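Ketsara Paisan has been buying fish at Romport harbour for nine years, and she says the crab season that closed in September was the best she has seen.

"We weighed in 2,367 kilos of blue swimmer crab between us," she said. "The year before it was 900. Same boats, same men."

She puts most of it down to the weather. The storms came late and the smaller boats could work the Arkelari banks for weeks longer than usual. Prices dropped at first, then picked up when Prasertsri, the cannery up the coast, began sending a lorry every morning at five.

Paisan keeps her own record of landings in a school exercise book. It lists 164 trips, with the boat, the weight and the price paid. "The office has a computer for it," she said. "I like to have mine as well — I've caught them out twice."

Not everyone is pleased. Some of the older fishermen think too many egg-carrying females were landed, and Paisan agrees with them. She stopped paying for those in the middle of the season and lost two sellers to a buyer in Predmont.

"They came back," she said. "He pays late."

She would like to see a rule on it before the boats go out again, and a bigger mesh in the traps. The harbour office has told her it will look at both. She has heard that before, she said, but this time the skippers are asking too. 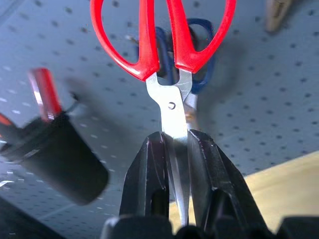

Until then she will go on turning the females away at the scales. "I tell them to put it back. Most of them do."

Contact the newsdesk | © All rights reserved | Back to top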